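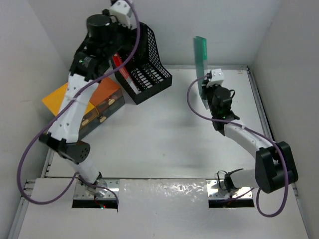
Flodmont College, Robotics 2
Handout 7: Two-arm work in the walled cell
Module leader: Nadiia Savchuk. Lab sessions: Severyn Dmytriv and Shiela Lumanlan, Tymoshchuk Room.

1. What this handout covers

Last week you drove one arm at a time. From this week both arms are live together, and the marked task is the desk task: a thin, upright item (a folder or a book) has to end up in the black basket, and the basket must not be pushed off its starting place by more than a finger's width. The two storage boxes stay on the surface throughout. They are obstacles and neither arm may touch them.

Read sections 2 to 4 before your session. Section 5 is for the write-up and can wait.

2. Names and conventions

Left and right are always given as seen from the front of the cell, where the two base plates are. Do not switch to the arm's own point of view halfway through a log. Last year's reports were hard to mark for this reason.

Base: the silver plate and everything fixed to it.
Lower link: the short white cylinder above the base joint.
Elbow: the large black joint.
Upper link: the long white section between elbow and wrist.
Wrist: the black assembly with the motor housing.
Tool: the white block and the gripper.

"Near" means towards the bases. "Far" means towards the back wall. The far rail is the metal profile at the foot of the back wall.

3. Sharing the space

Each arm can reach most of the surface, so most of the surface is shared. We divide it into three zones.

Left zone. The boxes are here. Only the left arm may enter, and only above box height.

Right zone. The open part of the surface on the right-hand side. Only the right arm may enter.

Middle zone. The basket and the strip of rail to its right. Both arms may enter, but one of them must be declared as holding the zone. In the Arkura scripts this is the line "hold middle left" or "hold middle right". The other arm may hover at the border or keep still. It may not start a new move into the zone until the hold is released.

When both arms have to be in the middle at once, as in a handover, use "hold middle both". Speed is then capped at the slow setting for both arms and the cap cannot be changed from the script.

Common faults:

The script releases the hold before the tool has left the zone. Put the release after the retreat move. It does not belong after the gripper opens.

The upper link is forgotten. A tool can be in the correct zone while the link behind it passes over the boxes. This is allowed for the left arm if the height is kept. Check the height at the middle of the link as well as at the tip.

The far rail is treated as flat surface. An item standing against the rail is not at surface height all the way along, and a grasp planned too low will meet metal.

4. Cables

The purple cable on each arm is the tool cable. It needs slack, and the slack moves. Before running any script:

a) Move the arm by hand through the widest part of the path with the motors off.
b) Watch the loop at the elbow. It should open and close freely and should not catch on the motor housing.
c) Check that the loop on the left arm does not sweep across the tops of the boxes.
d) Put the arm back at its start pose before switching on.

If a cable goes tight, stop and call Severyn or Shiela. Do not unplug it yourself. The Gotel connectors are keyed and the pins bend easily.

5. Thin items

A thin item is harder to hold than a block. Three things change.

Width. The gripper closes almost fully, so a small position error is a large share of the opening. Approach along the flat face and close at half speed.

Swing. An item held near its top edge will swing when the arm stops. Either hold it closer to the middle or add a short pause before lowering.

Leaning. A folder put into the basket will lean against one of the sides. Decide in your plan which side. If there is already an item inside, the second one should go in parallel to it. Lower it to the slotted bottom before opening the gripper, and remember that the sides are tall while the front rim is low. Coming in over the front rim gives the shorter path.

Placing is counted as complete when the gripper is open, the item stays in the basket for five seconds and the arm has left the middle zone.

6. Recording runs

The class set stood at 3,408 runs at the end of October. Of these, 1,298 use both arms. Each pair should add 26 runs of the desk task, failed ones included. Label a failed run with the step at which it failed: approach, grasp, lift, carry, lower, release. One word is enough. Free text goes in the notes column.

Ivan Symonenko has written a short checker that finds runs with missing labels. Use it before you upload. It found 108 in the last batch.

Do not delete a failed run and repeat it.

7. To hand in

One zone plan, drawn by hand or on screen, with the paths of both arms.
Your script, with the hold and release lines marked.
A table of runs by outcome.
One page on the most frequent failure and what you changed.

Deadline: Thu 6 December, at the start of the lab session. Late work goes to Stefaniia Antoniuk in the department office, with the cover form.

Reading for next week: handout 8, sections 1 and 2 (handover poses).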